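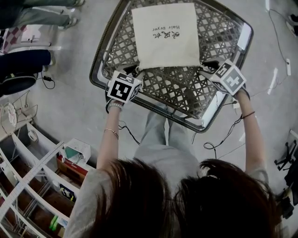 An operator wearing marker-equipped gloves grips a basket holding a hair dryer bag during task recording.

Velham extends glove-based task recording to hotel supply packing

Velham has moved its glove-based task recording program from pilot to regular operation at its Tadinetti site, where staff pack guest room items for hotel customers. Movement data recorded by the packing staff will be used to program Cele, the company's two-arm handling system, which is scheduled to take over part of the basket transfer work starting in July.

The Tadinetti site prepares room sets for hotels and serviced apartments. Each set is assembled in a shopping-style basket and carried to a checking station, where the contents are compared with the room list. Lifting and carrying baskets between stations makes up a large share of the physical work on each shift and was the most frequent subject of comments in the site's last ergonomics review.

Under the program, operators wear white gloves fitted with cube-shaped markers. Square black-and-white patterns on the faces of each cube allow the recording software, Plultier, to calculate the position and angle of each hand. The gloves are wired. Recordings cover gripping the basket by the rim, lifting, turning, setting down, and placing or removing soft items such as cloth bags.

"Soft goods are the difficult part," said Zhiqiang Yu, who leads motion software at Velham. "A carton has fixed edges. A cloth bag with an appliance in it shifts when the basket is tilted, and an experienced packer corrects for that with small wrist movements. Those corrections are what we need to record, and we could not write them by hand."

Some 500 recordings were accepted during the pilot. A recording is accepted when both hands can be tracked from first contact to release. Rejected recordings are deleted and are not used to assess the operator.

Changes to job content

No positions will be removed at Tadinetti as a result of the program. The 47 employees in the packing section will keep their current grade and hours. Basket transfer between the packing tables and the checking station will be assigned to Cele on two of the three packing lines. Item selection, folding, and final inspection stay with staff on all lines.

A new task, recording operator, has been added to the rotation plan. Employees may put their names down for it after a half-day introduction. Time spent recording counts as normal working time, and output targets do not apply during a recording session. Sessions take place in a separate area away from the packing lines.

Eero Kuusisto, site manager at Tadinetti, said the rotation had required more planning than the equipment. "We had to decide who covers the line when a packer is recording, and how long a session should be. We started with full mornings, which was too long. The gloves get warm and people lose concentration. Sessions are now limited to two hours with a break."

Employee representatives were consulted before the pilot and agreed to the terms under which hand movement data is stored. Recordings are filed by task and session number, without the operator's name.

"People asked whether they were training their own replacement," said Raymonde Perron, employee representative for the packing section. "We asked for the answer in writing and received it. The agreement will be reviewed after the first year, and we expect to see the injury figures for the lines with and without the system."

Velham will begin supervised operation of Cele on the first line in July. The second line will follow once transfer times and dropped-item counts have been checked against manual work. The third line will remain manual for comparison.

About Velham

Velham develops handling systems and motion recording software for packing and order preparation. Its products include the Cele two-arm handling system and the Plultier recording software.

Press contact: Omar Abu Hammour, Velham Communications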